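4. Preparar la mesa y hacer la primera prueba

Si has llegado hasta aquí, ya tienes el brazo atornillado y el programa Clumen instalado en el portátil del club. ¡Enhorabuena, lo más pesado ya está! Esta parte la escribo yo porque fui quien más veces la hizo mal el curso pasado, cuando preparábamos el reto de recogida de la liga Trosico.

Antes de empezar, ten a mano el cable de datos, la llave pequeña y la hoja de posiciones (la que está en la carpeta compartida, no la vieja de octubre).

1. Despeja la parte central de la mesa. Los objetos de práctica van al fondo, en fila y pegados a la pared. Nosotros usamos cosas de casa, de formas muy distintas, y me gusta mucho más que los cubitos del kit.

2. Enciende primero la fuente y después el controlador Eltau. Espera a que el piloto deje de parpadear.

3. Abre Clumen y carga el perfil "mesa_club". Si te sale el perfil de fábrica, cámbialo ahora. Con el de fábrica la altura de la mesa está mal y la pinza baja de más.

4. Pulsa Inicio y deja que el brazo busque su posición de reposo. No lo acompañes con la mano, aunque dé un poco de respeto.

PRECAUCIÓN: mientras el brazo se mueve, manos fuera de la mesa. Ni para enderezar una caja, ni para coger el móvil, ni "un segundito". Si algo se cae, paras con el botón rojo y luego lo recoges.

5. Pon la velocidad al 2 en el menú Movimiento. La escala llega bastante más arriba y da muchas ganas de subirla, lo sé – pero para las primeras pasadas el 2 es de sobra.

6. Elige un objeto con asa y marca un punto de aproximación por encima, un poco hacia un lado. El programa te pide las coordenadas en milímetros; yo suelo empezar con alrededor de 300 de altura y voy bajando. 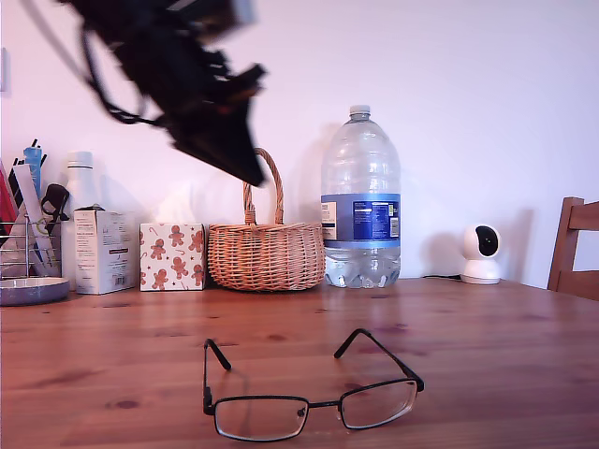 7. Repite la aproximación sin cerrar la pinza hasta que llegue siempre al mismo sitio. Cuando estés contento con el recorrido, guárdalo con un nombre que entiendan los demás (por favor, nada de "prueba_buena_final2").

8. Ahora sí, activa el cierre y prueba a levantar el objeto muy poquito. Si resbala, baja el punto de agarre antes de tocar la fuerza.

Nota sobre el cable: tiene que colgar con holgura suficiente para que el brazo gire entero. Si lo ves tirante en algún punto del recorrido, para y vuelve a pasarlo por las abrazaderas Vávra, dejando más vuelta en el codo.

Nota sobre los errores: el que más nos sale es el 1.252, que en Clumen significa que se ha perdido la referencia. Vuelve al paso 4 y repite desde ahí, sin reiniciar el portátil.

Para terminar, lleva el brazo a reposo, cierra Clumen y apaga el controlador antes que la fuente. Apunta en el cuaderno los recorridos que hayas guardado y pasa al apartado 5, donde explico cómo encadenar varios objetos en una misma ronda.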